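Chapter 6
When the Grip Fails: Faults in Handling and Insertion

Before you start this chapter you should be comfortable with coordinate frames (Chapter 3) and with reading a force trace (Chapter 5). You will need both. The lab exercises at the end assume a two-finger gripper and a controller that can log force at the wrist, but most of the reasoning carries over to other tools.

6.1 A fault at Prukthorpe

In September the repair line at Prukthorpe lost a batch of desktop computers to a fault that took four shifts to find. The job was simple to state. An arm picked up a memory module, carried it to an opened computer, lined it up with the slot on the motherboard, and pushed until the module seated. A test station farther down the line then powered up the machine and checked that the memory was recognized.

The line had run for weeks without trouble. Then the test station began to reject machines. At first the rejects were put down to bad modules, and the modules were thrown out and replaced. The rejects kept coming. When a technician finally pulled a rejected board and put it under a magnifier, the module was good and the slot was not. One wall of the slot had been cracked near the end, and several contacts were bent over.

The arm had logged every one of these insertions as a success.
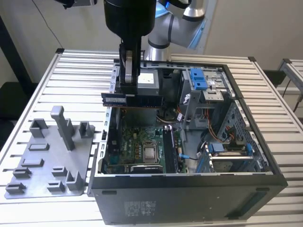 What does a robot need to know before it pushes a module into a slot?

It needs to know where the slot is, where the module is in its fingers, and how much force the push should take at each depth. If any one of the three is wrong by a small amount, the push can still end at the expected height, and the controller will report that the job was done.

At Prukthorpe the second item was the one that had gone wrong. The program assumed that the module always sat in the fingers in the same way. Over time the finger pads had worn on one side, so that each module was held at a slight tilt. One end of the module entered the slot first. The push then drove that end down against the wall of the slot while the other end was still clear.

Nothing in the program looked for this. The success check was a height check: if the wrist reached the final height before the force limit tripped, the cycle passed. The force limit had been raised from its original value during setup, to get past a run of stiff slots, and had never been set back. That change was not written down anywhere. It came to light only when someone compared the live program with the first saved copy.

So there were two faults, and it is worth keeping them apart. The worn pads caused the tilt. The raised limit hid it. Replacing the pads alone would have brought the reject rate down, and the line would have gone on with no protection against the next cause of tilt, whatever that might be.

6.2 Three kinds of handling fault

We will use the following terms for the rest of the book.

A grip fault is an error in how the part sits in the fingers. The part may be tilted, shifted along the fingers, or held too loosely, so that it moves when it touches something.

A locating fault is an error in where the robot believes the target to be. A case that has been set down a little out of place gives a locating fault, and so does a fixture that has been bumped.

A limit fault is an error in the values that are supposed to stop the motion. A force limit that is too high is a limit fault. So is a speed limit that was set for a light part and left in place for a heavy one.

Grip faults and locating faults often look the same from outside, as both end with the part touching the wrong surface. The usual way to separate them is to take the target out of the question. Have the robot present the part to a fixed gauge whose position is well known. If the error shows up at the gauge, look at the grip. If it does not, look at the target.

Fixture plates are useful for this work. A plate with a set of slots and holders lets you practice an approach, or repeat a suspect one, without putting a real board at risk. A thin rod is a good test part, for a small tilt at the fingers shows as a much larger offset at the far end of the rod.

6.3 Stopping safely

An emergency stop ends the motion. It does not make the situation safe by itself, and new operators often miss this. If the arm is pressing down when the button is hit, the part may stay wedged between the fingers and the slot with force still on it. Opening the gripper at that moment can make the part spring out. Jogging the arm sideways to free it can break the slot, the part, or both.

The rule in this course is that after any stop during an insertion you leave the gripper closed, read the last force value in the log, and plan a slow move straight back along the line of approach. Keep your hands out of the work area until the move is planned and the speed has been set to its lowest value. Two people should be present, and one of them stays within reach of the stop button for the whole recovery.
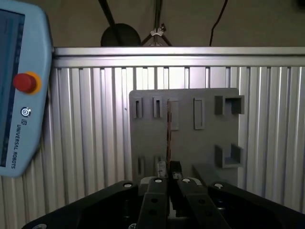
Chapter 6 – page last changed December 16, 2022

6.4 What the log should hold

The Prukthorpe log held one line for each cycle: the time, the slot number, and the word PASS or FAIL. That was enough to count output. It was no help at all in finding the fault, because every damaged board had the same entry as every good one.

A useful log for an insertion holds the force at the wrist against depth, sampled through the whole push. A good insertion has a shape you can learn to recognize. The force stays near zero during the approach, rises as the edge of the module meets the contacts, and climbs again at the end as the module seats. A tilted insertion rises early, and it may drop suddenly if something gives way. That drop is the mark of damage.

The log should also hold the settings that were in force at the time. If a limit is changed, the change should appear with a name and a reason. This sounds like office work – and it is – but the lost time at Prukthorpe came from one missing line of it.

The sister site at Hedthorpe ran the same program with the same raised limit. Its pads were newer, and no boards had been damaged when the warning came through. Engineers there ran 200 test insertions with full logging before they changed anything. Of these, 103 showed an early rise in force. The modules were all seated and the machines all worked. The site had been running on the edge of the same fault without a single reject to show for it.
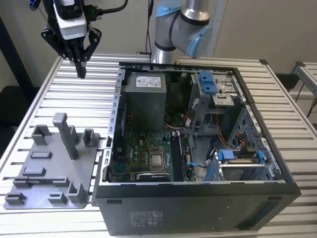

Simão Rebelo, reading a draft of this chapter, objected that the Hedthorpe numbers should not be taken as a near miss in every case. An early rise can come from a slot latch that was not fully open, he wrote, and a latch will do that with perfectly good pads. He would have students check the latches before they touch the fingers, "or they will change the pads, see the trace improve by luck, and stop looking."

The point is fair, and Exercise 4 has been rewritten to include it. The order of checks we now teach is latch first, then grip, then location of the case, and the limits last. The limits come last only because they should be read and written down at the very beginning, before anyone has had a chance to adjust them.

6.5 Plan of the chapter

Section 6.6 works through the force traces from both sites. Section 6.7 covers pad wear and how often to measure it. Section 6.8 takes up the Negi method for setting a force limit from a small number of trial insertions, and Section 6.9 compares it with the older Taltuvov method, which needs more trials but copes better with stiff slots. The exercises follow. Students who have not yet been signed off on recovery after a stop should do Exercise 1 with an instructor present before going on to the others.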